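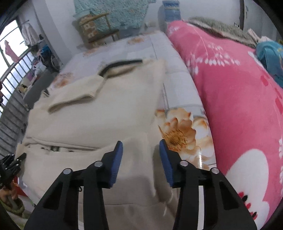 4.2 Clothes on the bed

In the homes we visited, most folding was done on a bed. Of the 61 households in the study, only 9 had a table that was large enough for an adult's jacket and free at the time of day when clothes were put away. The rest used the bed, and a few used a mat on the floor for small items such as socks and baby clothes. This section deals with the bed as a work surface and with the garments that gave people the most trouble on it. Shelves and hanging rails are covered in Section 4.3.

A bed is soft, low and seldom empty. Sheets move with the garment when it is pulled. Blankets take up part of the surface, and most people pushed them to one side and left them there, so the area left for folding was often a strip along one edge. We had expected people to clear the bed first. Few did. Carmela Alcaraz, who carried out the visits in Nestotov, noted in August that a heaped blanket was treated as a kind of wall: garments were worked up against it, and finished piles were set on top of it or behind it.

Shirts and trousers caused little difficulty under these conditions. Winter clothes did. A jacket with padding or a fleece surface does not lie flat when put down, and the fold springs open when the hand is taken away. Most people dealt with this in two stages. They first spread the jacket by pulling at its edges - hem, cuffs, then shoulders - and only after that brought the sleeves in. Those who skipped the first stage usually had to start over, as the sleeves ended up twisted under the body of the garment.

The hem was the most common place to take hold. It is the longest straight edge on a jacket and easy to find even when the rest is bunched up. People pulled it toward themselves in short tugs, standing at the side or foot of the bed, and let the upper part follow. The hood was nearly always left until last. Some folded it down over the chest, some tucked it behind the collar, and a number of people simply left it where it fell and folded the body over it.
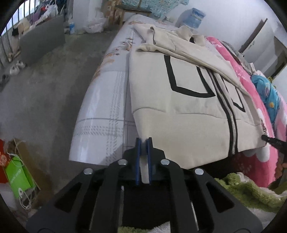

Zippers were handled in different ways. Bushra Sethi's coding notes separate jackets that were closed before folding from those folded open, and the two groups went through quite different steps. A closed jacket could be turned over and treated like a sweater. An open one had two loose front panels that slid apart on the sheet and had to be brought together again, often more than once. Even so, most people did not stop to close the zipper. When asked about it afterward, they said it took too long, or that the jacket would be worn again the next morning and it made no sense to close it.

The second answer points to something we had not planned for in our coding scheme. In many households the jacket was never meant to reach a shelf. It was folded once or twice, laid at the end of the bed or on a stool, and picked up again within a day. We had first marked these cases as unfinished. After going through them with Dorottya Lakatos we changed this and added a separate code, "folded for use," which covers any garment left in reach after folding. The change affects the totals in the previous section as well as this one, and both have been recalculated.

Sheet pattern was recorded at the suggestion of Tibor Oláh, who thought that a pale garment on a pale sheet might slow people down. We found no sign of this. People seemed to look for edges and seams by touch as much as by sight, and several talked to family members in the next room while they worked. The surface of the sheet mattered more. Smooth sheets let a heavy jacket slide when it was tugged, which helped with spreading it and got in the way when folding the sleeves.

Other objects on the bed were left alone unless they were directly in the way. Water bottles, small cloths and chargers stayed where they were while clothes were folded next to them. Floor space near the bed filled up in much the same manner, with shoes, bags and clothes waiting to be sorted. In rooms of this type the bed was the only surface that got cleared at all, and it was cleared only as far as the garment at hand required.

One limit should be stated. All visits took place in the daytime, and 2 of the households told us they put clothes away only at night, when the bed has to be emptied for sleeping. Their usual way of working may differ from what we recorded.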